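Supper Club Moves to the Katiyar Building, and Other Fall Program News

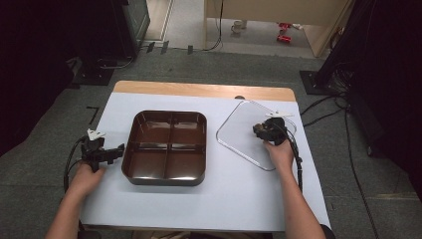

A four-section tray and its clear lid on the table.

Our adult supper club has a new home. Starting in October, the club will meet in the ground floor hall of the Katiyar Building on Okeck Street. The day is still Thursday. Doors open at 5:30 p.m., food is served at 6, and we finish up by 8.

For anyone new to the newsletter, the supper club is our evening program for adults with developmental disabilities. Members cook part of the meal, eat together, and then choose what to do with the rest of the night. Most weeks that means cards, music or a movie. Family members and support staff are welcome to stay, but they do not have to.

We had been at the old church annex for six years. The room was good to us, but the kitchen had one working oven and the only accessible restroom was up a ramp at the other end of the parking lot. In the winter that was a long way to go. The new hall has a restroom right off the main room, wide doors, and a kitchen with two ovens and a low counter that members can use while seated. There are also two smaller rooms at the back, and we plan to keep one of them quiet for anyone who wants a break from the noise.

What the move cost

Several people asked about this at the summer picnic. Rent at the new place is higher. The difference comes to $3,000 for the year. A grant from the Jotness Fund covers $2,000 of that, and the rest will come out of what we raised at the spring walk. The walk brought in $3,104 after expenses, our best result so far. Thank you to everyone who walked, sponsored a walker, or stood at the water table in the rain.

The suggested contribution for supper stays at five dollars. If that is hard for you or your family, come anyway. You do not need to fill out a form or talk to anyone about it.

Getting there

The Katiyar Building is the brick building across from the post office. Use the side door on the parking lot side, since the front door is locked after 5. There are four accessible parking spaces by the side door. More parking is on the street and is free in the evening.

The number 12 bus stops at the corner. The last bus back toward downtown leaves at 8:20. Staff will walk riders to the stop and wait until the bus comes.

If you use the county door-to-door ride service, you have to change your standing trip yourself. We are not able to do it for you. Call them at least a week ahead and give them the new address and the 8 p.m. pickup time. Ask them to note the side door. Last year we had two riders left waiting at the wrong entrance after a change like this, so please double check.

Meals and special diets

The menu for the first month is baked chicken, chili, pasta with a choice of sauces, and breakfast for supper. There will be a meatless main dish every week. Members who signed up to cook should come at 4:30 and wear closed-toe shoes.

We need an updated food form for every member, even if nothing has changed since last year. Please list allergies, foods to avoid, and any texture needs, such as chopped or pureed. The forms we have on file expire at the end of the month. Members without a new form are still welcome, but they will need to bring their own meal until we have one.

If you send food from home, put a name on the container and on the lid. We ended last season with a full box of lids and no idea who they belonged to. Anything left in the refrigerator will be thrown out the next morning, because the building is shared with other groups.

The Omow Room

The smaller of our two weekday day program rooms, the Omow Room, will be closed for the first week of October while the floor is replaced. Morning groups will meet in the main room instead. Afternoon art will be canceled that week and will start again the week after. Pickup and drop-off times do not change.

If you have supplies or a change of clothes in the Omow Room cubbies, please take them home before the closing. Whatever is left will be boxed and kept in the office.

Help wanted

We are looking for three more people to help at supper club this season. You would set up tables, help members with serving, and clean up at the end. You need to be 18 or older and pass a background check, and there is a two-hour training before your first night. We ask for two evenings a month. The background check takes up to three weeks, so apply now if you would like to start in October.

We could also use someone with a pickup truck for one morning to move folding chairs and the piano bench. The piano is staying at the annex. The new hall already has one, and it will be tuned before we open.

Things we can use

Large serving spoons, oven mitts, clean aprons, and card games with all the cards. Large-print cards are especially helpful. Please no more mugs. We do not need puzzles right now either, but we will be asking for them again in the winter.

You can leave items at the main office on weekdays between 9 and 4. Ask for a receipt if you want one for your taxes.

Questions

Call the main office and dial extension 306 for anything to do with supper club. If you get the voicemail, leave the member's name and the best time to reach you, and someone will call back by the next working day. Food forms can be dropped off at the office, mailed, or handed to staff at any program. Paper copies of this newsletter are on the rack inside the office door, and a large-print version is available on request.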